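Subject: Re: [Forow] sorting tray for key cards and small papers

In October a member wrote:
> I have 94 hotel key cards in a shoe box. How do you keep
> yours? The Stivlow album is too tight for me.

Hello all,

I use an open tray with small compartments – cards stand or lie in it, and thin paper slips go in too. I took out 11 doubles first. The Grendier box was too deep for this.
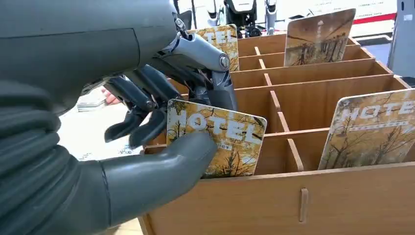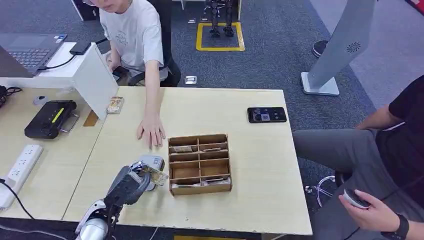
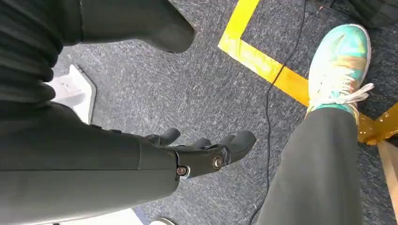
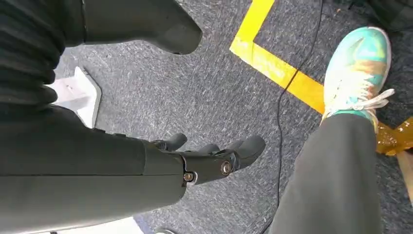
Should the cards be sorted by city or by hotel?

By city, and then by hotel if one city has more than five cards.

Greetings from Marwat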